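サイト内検索 キーワードを入力 検索

2020/7/1　Kylie Faulkner

Gedurholm 備品整理事業　中間報告

助成いただいている Trevaskis 基金の皆さまへ。前回の報告で「まもなく終わります」と書いた備品の整理ですが、まもなくの幅が少々広がっております。台帳に載せるべき品は2234点、うち行き先の決まらないものが25点近くまで減りました。残った品は、どれも残るだけの理由をそれぞれ主張してきます。

1月に始めた棚の分類は「工具」「事務」「台所まわり」「その他」の4区分でした。当初の見込みでは「その他」はごく小さな箱で済むはずでしたが、現在は棚の一段を占め、隣の「事務」に越境しています。助成金で買った仕切り板は、主にこの国境紛争の調停に使われています。

流しの脇では、赤系のトレーに載せた小物の仕分けを進めています。難物は濃い緑の太いロープです。撚りがしっかりしているので捨てるには惜しく、かといって何に使う品か、台帳にも記載がありません。押しボタンの赤と緑は「その他」で即決しましたが、ロープのほうは会議を二度またぎました。

濃い緑の撚りロープと、赤系のトレー。
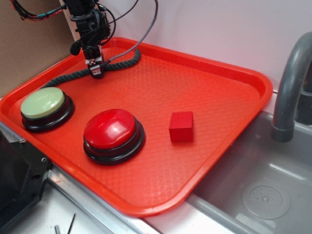
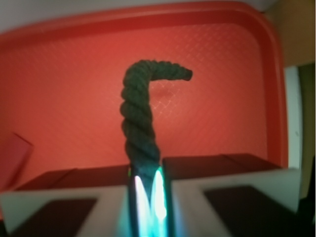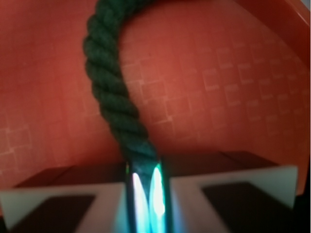 Namitz からは、用途が分からないなら用途で分けるのをやめて長さで分ければいい、ひも類はうちでは全部そうしている、との意見が届きました。もっともな話ですが、採用すると「工具」に入れた延長コードまで引っ越すことになり、台帳の番号を振り直す手間が生じます。次回の打ち合わせで検討します。

支出は予算内です。ラベル用紙だけは見込みより早く減っており、区分名を変えるたびに貼り直しているせいだと認めざるを得ません。収納箱の追加は5個で足りる見通しです。台帳ソフト Ustimis への入力は「工具」と「事務」が済み、「台所まわり」は鍋のふたと本体の組み合わせが確定し次第、着手します。

次の報告までに「その他」を一段の中へ押し戻すことを目標とします。ロープの所属についても、その際にお知らせします。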